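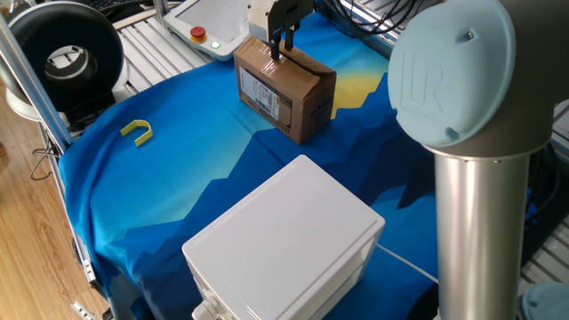

A parcel held at its upper edge by the gripper during the handling demonstration at Okthorpe.

Members' visit to the Okthorpe automation workshop

The Kokik Packaging Association thanks the Okthorpe workshop for receiving 37 of our members at its summer open day. The visit had first been planned for May and was moved at the request of the host. Members were taken through the building in small groups, and each group spent 40 minutes at the parcel handling bench before moving on to the stores and the training room.

The bench is used for the Wan project, which studies how a single robot arm may handle ordinary cardboard boxes of the kind received by small warehouses. Staff explained that boxes are chosen from everyday deliveries, with their labels and tape left in place. A shiny strip of tape over a label can be difficult for a camera to read, and the project keeps a record of every parcel that has given trouble. That record now holds 129 entries and may be consulted by members on request.

Much of the discussion concerned grip. A closed box offers a firm edge, but the force must be set with care if the cardboard is not to be crushed. Several members who run packing lines asked about damaged returns, and the workshop has agreed to provide a short written note on the subject.

Open boxes were treated separately. Flaps move when touched and seldom rest at the same angle twice, and a flap which leans outwards changes the space that the arm must keep clear. The staff regard this as the harder part of the work - and the part in which they would most welcome advice from those who pack and unpack by hand.
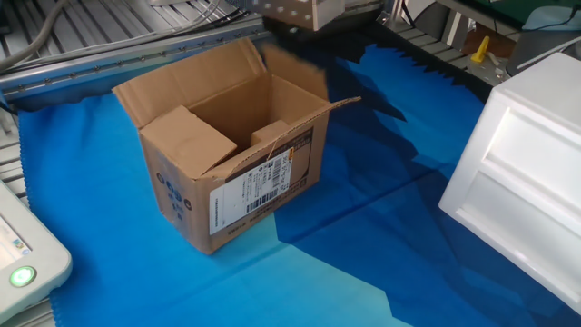 An open box with its flaps raised and spread, on the bench at Okthorpe.

The afternoon closed with questions in the training room. Members asked about the cost of installation, the training of operators and the floor space required. Figures on cost could not be given at this stage.

A second visit, to the Traltska site, is now being arranged. It will be limited to 4 groups, and priority will be given to member firms that were unable to attend at Okthorpe. Applications should be made in writing to the membership office, stating the name of the firm and the number of places required. Sturdy shoes must be worn on the Traltska site.

12 Jul 2021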